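Speaker notes -- supporters' evening, summer squad talk

Slide 1. Title only
Wait for people to sit down. Say thanks to the Rernier branch for the room. Tell them questions come at the end, but shout if the mic drops out.

Slide 2. Where we finished
Eighth from bottom at Christmas, mid-table by May. Don't spend long on this, everyone in the room watched it. The point to make is that the defense got better once we stopped changing it. Same back four for the last 8 games. Before that we hardly named the same one twice.

Slide 3. Who has gone
Two loan players back to their clubs. The reserve keeper has signed for Sturnach. People will ask about the fee. I don't know the fee and I should say so.
The captain stays. Say that early because there has been a rumor going around since June.

Slide 4. Who has come in
Lukian Kuzmenko, left back, from Herik. Played 134 league games there, most of them on the left, a few in the middle when they were short. He is not quick. He reads the game well and his crossing is better than anything we had last year.
Then the keeper from the youth side who moves up. No fee, no fuss. He trained with the first team all spring.
Pause here and let people talk for a minute.

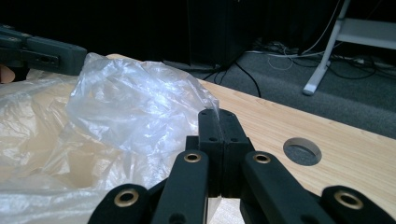
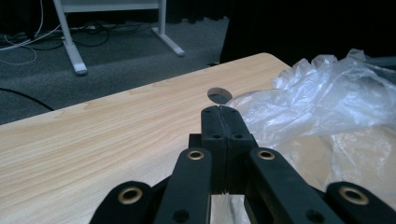

Slide 5. What we still need
A forward. We made chances last season and didn't finish them. The club has asked about Hryhorii Antoniuk at Lysenko, and that was reported in the local paper, so it's fine to mention. It is not fine to say it's close. Lysenko want to keep him until they have a replacement, and they haven't found one yet.
If that falls through, my guess is a loan in the last week of the window. We have done that two summers running and it worked once.
Somebody will say we should play the young lads instead. Fair point. Two of them could start on the wing. I don't think either is ready to play up front alone for a full season.

Slide 6. Midfield
Keep this short. Three players for two places, all fit. The question is who sits and who goes forward. Last year they both went forward and we got caught, the away game at Herik being the worst of it. (Skip the clip if we're running behind.)

Slide 7. Money and tickets
Season tickets are up on last year. The club says it wants an average gate of 4000. That's a big ask with the east side closed until the roof is done, and I'll say that plainly.
Away travel: one coach is booked for the Sturnach game, second coach only if we get some 100 names on the list. Sheet is by the door. Pay when you sign, please -- last year we chased people for weeks.

Slide 8. Questions
Likely ones: the roof, the kickoff times, the new away shirt. On the shirt, I haven't seen it either.
Repeat each question into the mic before answering, they couldn't hear at the back last time.
Out of the room by 9:30. Stack the chairs on the left wall.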